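Las manos que enseñan a empacar

En Mindach, preparar cajas de comida sigue siendo un trabajo de personas, pero las herramientas y los horarios ya son otros

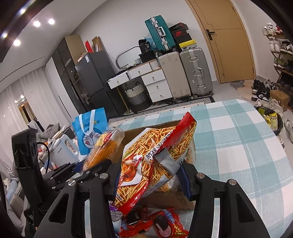 Una pinza de mano sujeta una bolsa de fideos fritos sobre una caja de cartón; a la izquierda, un paquete de pan transparente.

23 de octubre de 2022

Mindach vende cajas surtidas de comida por correo. Hasta la primavera pasada, sus empleados las llenaban a mano, en un local con una mesa larga y una radio. En abril, la empresa firmó un acuerdo con Berkeo, que fabrica sistemas para almacenes, y desde entonces una parte de la plantilla trabaja de otra manera: toma los productos con pinzas, una en cada mano, y cada movimiento queda registrado. Con estos registros se prepara el brazo automático que Berkeo quiere instalar en el almacén de Praltitz.

El trabajo se hace muchas veces en casas particulares, sobre una mesa corriente. Quien lo ha hecho durante un turno completo habla primero de las muñecas. Los dedos saben solos cuánto hay que apretar una bolsa, y con la pinza hay que aprenderlo otra vez. Las bolsas de aperitivos son las más difíciles, porque el plástico es brillante y se arruga, y el aire de dentro mueve el contenido de un lado a otro. El pan exige más paciencia. Si se aprieta demasiado, la caja se rechaza y hay que repetirla.

«Al principio me sentía torpe como una niña con los cubiertos», cuenta una empleada que lleva nueve temporadas en la casa. Ahora llena una caja sin mirar la pinza. Le gusta que el ritmo sea más tranquilo que antes, cuando la campaña de invierno obligaba a correr. Le gusta menos no saber qué puesto tendrá cuando el brazo funcione.

La dirección pidió 1,000 cajas registradas para la primera fase. El último recuento que se comunicó al personal fue de 202. El retraso tiene una explicación sencilla, según el responsable de turnos: en el plan se calculó el tiempo de una mano humana, y las pinzas son más lentas. Dos veces se ha cambiado el calendario.

También ha cambiado el sueldo. Antes existía una prima por caja terminada; hoy se paga por hora, y los más rápidos del equipo han perdido dinero. La consultora Acharya, que acompaña el proyecto, recomendó compensar esta diferencia durante dos años. La empresa todavía estudia la propuesta.

En Praltitz ya está marcado en el suelo el lugar del brazo. Al lado se ha previsto un puesto humano, para los productos que la máquina no consiga agarrar, y varios empleados han preguntado ya cómo se puede solicitar.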